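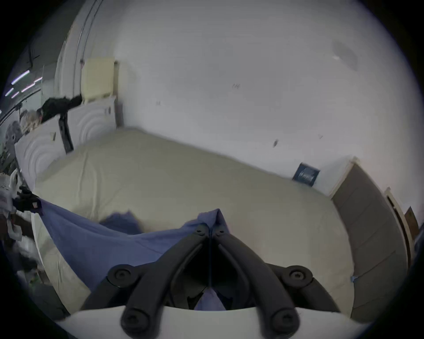 Why does the left finger stop reporting position partway through a cloth fold?
Most likely the encoder cable is being pinched at the outer joint when the finger closes past its normal grip width. Power the tool off, reroute the cable behind the joint and rezero before recording anything else.

Finger dropout on bedding tasks, hand-held units
Started by drinwood_dave, Sun 22 April
Category: Faults and safety

drinwood_dave wrote:
Pinned the short version at the top so people stop messaging me. Long version follows.

Fault: left finger position freezes at its last good value while the finger keeps moving. No error raised. The log shows a flat line, then a jump when the signal comes back. It happens on thick folds and when lifting a sheet from the middle. I have not reproduced it on rigid objects.

Firmware is the current Messtead build. Cable is the original. After rerouting I ran 360 open-close cycles on the bench without a dropout.

toledo_bench wrote:
Not convinced it is the cable. We had the same flat line in December and replaced the cable twice. Cause in our case was the connector on the board, which had a cracked solder joint. Pulling on fabric loads the finger sideways and the whole housing flexes a little. A bench cycle with nothing in the grip does not load it at all, so your 360 cycles prove very little.

drinwood_dave wrote:
Fair point on side load. I can repeat with a towel clamped to the bench and pull at an angle. But if it were the connector I would expect both fingers to drop, as they share a plug on my board.

toledo_bench wrote:
They share a plug, not a pin. One cracked joint takes out one channel. Reflow it and see.

Naima Erraji wrote:
Whichever it is, the silent freeze is the bigger problem. A held value looks like a finger holding still, and if those recordings go into training the arm learns that the gripper stays put while cloth is pulled through it.

We replayed one of these on our arm. It kept the fingers shut on a fitted sheet and carried on retracting. The sheet was tucked under the mattress at the far side and the arm tripped on force. Nothing was broken, but a colleague was standing close enough to be hit by the loose end when it let go. Replays now run at reduced speed with the gate closed.

grirnov_user5 wrote:
Is there a way to find the bad files after the fact? I have nearly 600 recordings from the same tool and don't want to watch them all.

Naima Erraji wrote:
Look for identical raw counts. A working encoder has a bit of noise even when the finger is held still, so 10 identical samples in a row is suspect. Use the raw column. The filtered one is too smooth to tell.

grirnov_user5 wrote:
Ran it. Five files flagged, all bedding. Two of them freeze while the finger is fully open, which doesn't fit the pinched cable idea.

drinwood_dave wrote:
No, it doesn't. Cable is clear of the joint when open. Could be damage from earlier pinching, but I'll concede the connector needs checking. I've asked for the pinned answer to be changed to cover both.

toledo_bench wrote:
Check it with a loupe before reflowing. The crack on ours was a hairline ring at the base of the pin and a meter showed continuity until the board was flexed. Add a strain relief while the cover is off.

grirnov_user5 wrote:
Cover is off now. Can't see a crack, but the left channel drops if I press on the corner of the board. Will reflow tomorrow and rerun the towel pull.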